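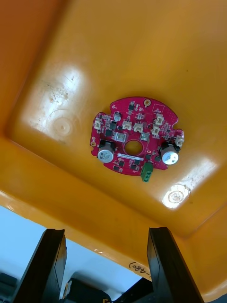
Red round board on the underside of a yellow tray: how do I clean it up and wire it without making a mess?

Posted by Berhanu Jemal in Workshop & Electronics
October
Reading time: 4 minutes

Hi everyone! I finally got into a project I've been putting off all summer and I'm having a great time with it, but I want to check a few things before I go further.

I have a big molded plastic tray (yellow-orange, shiny, plenty of scuffs) with a round red circuit board on its underside. The board has a hole in the middle, two fat capacitors down low on either side of the hole, a bunch of little white connectors spread around the outside, and a green screw terminal block at the bottom edge. I got the whole thing from a clear-out at Mulcahy, the surplus place out past Etonwood, and there was no paperwork with it at all. There's a thin white label on the board but the printing is so tiny I can't make out a word of it, even with my reading glasses on.

What I'd love to do is keep the board right where it is, run power in through the green terminal, and route all the small cables neatly along the inside of the rim so the tray can sit flat on my bench. I also want to shine up the plastic a bit. So:

How do I find out what voltage it wants when I can't read the label? Is it safe to clean the plastic with the board still on? And how do people keep track of which little white plug goes where? I already mixed up two of them once on another project and it took me a whole evening to sort out.

Thanks so much, this forum got me through my last build and I can't wait to get this one going!

Gaetano De Luca

Oh, I love this kind of find! Round boards are such fun to work with.

Voltage first, and please don't guess. Look at the two big capacitors. They should have a voltage printed on the sleeve or the top, and that number is the most the capacitor can take. It is NOT the supply voltage. So if yours say 35, you know the board was never meant to see more than that on whatever line they sit on, and the designer probably left a good margin under it. It gives you a ceiling and that's all it gives you.

Next, take a phone picture of that white label with a lamp held low to one side, then zoom in. Slanted light does wonders on tiny print. Try it from a few angles, and do the same with the bigger black chips. If you can get a part number off even one of the chips near the power section, look up the data sheet and it will list the input range. The square silver parts above the hole could well be inductors, and those usually hang out close to a voltage regulator, so I'd start reading chips around there.

When you have a number you trust, use a bench supply with the current limit turned way down. Mine starts at 100 mA for anything unknown. Check plus and minus on the green terminal with a meter before you connect (supply off, look for which side has continuity to the minus leg of a big capacitor). If the supply goes straight into current limit, switch off and look again.

For the plastic, I'd take the board off first. Dish soap, warm water, soft cloth, dry it well. No acetone!! I clouded a beautiful bin that way and I'm still sore about it. Deep scratches won't come out with soap, but a plastic polish will soften the light ones, and yours sounds like it would come up really nicely.

And post a picture when it's running, I want to see it!

benchmouse_13

just use masking tape flags on the cables. number the plug and put the same number on the board side with a paint pen. done

also i wouldnt bother polishing the underside lol

Tilly R.

Seconding the tape flags, but draw a map too. I trace the outline of the board on paper, mark the big parts so I know which way is up, and draw each connector in its place. The green terminal at the bottom makes a perfect landmark. Then write the wire colors next to each connector, in order, starting from the same end every time. I keep mine in a folder with the spare screws taped to the page and it has saved me more often than I can say.

One thing on your cable plan: leave some slack. I ran mine tight around a rim like that and it looked wonderful until I had to lift the board, and then every plug had to come out first. Now I leave an extra 2 inches on each cable and tuck the loop under a stick-on clip. Wipe the plastic with rubbing alcohol where the clip goes (try a hidden corner first) and press it for a good minute or it'll drop off by morning.

If the tray is going to sit flat with the board underneath, check the height of those capacitors against the rim. Lay a ruler across from side to side. If they stick out past it, get some taller rubber feet. I used up to 7 layers of felt pad on one before I gave in and bought the right feet, so learn from me.

Berhanu Jemal

These are fantastic, thank you all! I tried the lamp trick on the label and got a couple of letters, so I'm going to borrow a better magnifier from my neighbor and have a go at the chips next. Drew my map over breakfast too. Gaetano, no acetone, I promise. Does anyone have a favorite kind of stick-on clip that holds on glossy plastic?

Last updated: October, 9:40 pm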